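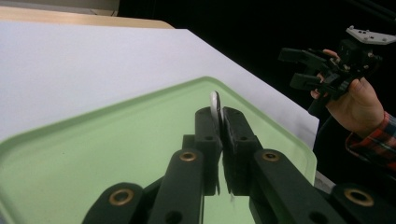
Figura 1. Disco fino preso de perfil entre as duas almofadas da garra, sobre o tabuleiro verde; à direita, a segunda garra, empunhada.

Aula 4 - Demonstração com garras manuais
Docente: Dirk Postma

4.1 Preensão de peças finas
Uma peça fina e plana oferece pouca área lateral às almofadas. Na preensão de perfil, as almofadas apertam as duas faces do disco e escondem a maior parte dele. Na Figura 1 só o bordo superior fica à vista. Para o modelo, a pose da peça tem de ser inferida a partir desse arco e da abertura da garra.

4.2 Registo
Cada demonstração guarda a trajetória das duas garras, a abertura de cada uma e o vídeo. O conjunto Haldane, usado nos exercícios, contém 1.282 demonstrações. Após a filtragem restam 1.077. Motivos de exclusão: perda de localização, peça fora do campo de visão no instante do fecho, dessincronização entre garras.

4.3 Procedimento
Iniciar a gravação com ambas as garras abertas. Aproximar a velocidade constante. Fechar só depois de alinhar as almofadas com as faces da peça. A garra sem carga mantém-se acima do tabuleiro - fora da linha de aproximação da outra - até à passagem da peça.

4.4 Trabalho para outubro
Treinar a política com 80 demonstrações e repetir com 53. Comparar o erro de orientação no fecho. Entregar o código e um relatório de duas páginas.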